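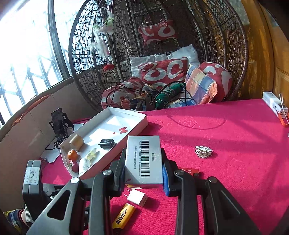
Skalosberg Public Radio Moves Candidate Debates to Open Broadcast, Free to Any Station

SKALOSBERG, 28/04/2026. The Skalosberg Media Forum announced today that its June candidate debates will be offered live and free of charge to every radio station, television channel, newspaper site and podcast that asks for them. Past debates were carried by one broadcast partner under an exclusive agreement. That agreement ran out after the last election and has not been renewed.

Under the new terms, any outlet can take the full audio and video feed. Outlets may add their own introduction and their own discussion afterward. They may not cut into the debate with commentary while candidates are speaking, and they may not sell advertising during the debate itself. Clips of any length may be used once the debate has ended, as long as the Forum is credited.

"For years people told us they missed the debate because they don't watch the channel it was on," said Kristóf Bognár, director of the Forum. "Some of them don't watch it because they don't trust it. We can argue about whether they are right, but they have a vote like everyone else and they should be able to see the candidates somewhere they already go."

The decision follows a survey the Forum carried out over the winter. A total of 3,464 residents answered questions on where they get news about local politics and how much of it they believe. Of those, 59 percent said they regularly use only one or two sources. Asked whether they would watch or listen to a debate if it ran on an outlet they already follow, 93 percent said yes or probably.

The survey also asked people to name the outlet they considered most slanted. Answers were split, and several outlets were named as leaning both left and right by different groups of readers. The Forum will not publish a ranking. The full set of questions and the combined answers are available on request.

Two debates are planned. The first will cover taxes, housing and the town budget. The second will cover schools, roads and public safety. Each will run 90 minutes without a break. All candidates for mayor who qualify for the ballot will be invited to both, regardless of party or polling numbers.

Moderators will come from different newsrooms. Zoltgate, the online daily, and Flelta, the regional talk radio network, have each agreed to supply one moderator per debate. The two have often been at odds in their coverage of the current council, and each has run editorials critical of the other. Neither will see the other's questions in advance, and candidates will see none of them.

"We expect complaints from both sides about the moderators," Bognár said. "We had complaints when there was one moderator, and we had complaints the year we tried it with none. I would sooner have two people who disagree asking hard questions than one person trying to please everybody."

Residents can also send in questions. The Forum will accept up to 1,000 submissions, after which the form will close. Questions must be addressed to all candidates and must be short enough to read aloud in 30 seconds. Moderators will pick at least four for each debate. Names will be read on air only with permission.

Both debates will be held at Lengyel Hall. Seats are free but must be reserved, and each campaign will receive the same number. Signs, campaign shirts and noisemakers will not be allowed inside. Doors close five minutes before the start, and latecomers will be able to listen in the lobby.

Outlets that want the feed should register by the end of the first week of June. Technical details will be sent after registration. There is no fee and no limit on the number of outlets. Small stations that need help connecting should say so on the form.

About the Skalosberg Media Forum

The Skalosberg Media Forum is a nonprofit group that organizes candidate debates and public meetings on news coverage. It does not endorse candidates or take money from parties or campaigns.

Media contact: Press Office, Skalosberg Media Forum, Lengyel Hall, Skalosberg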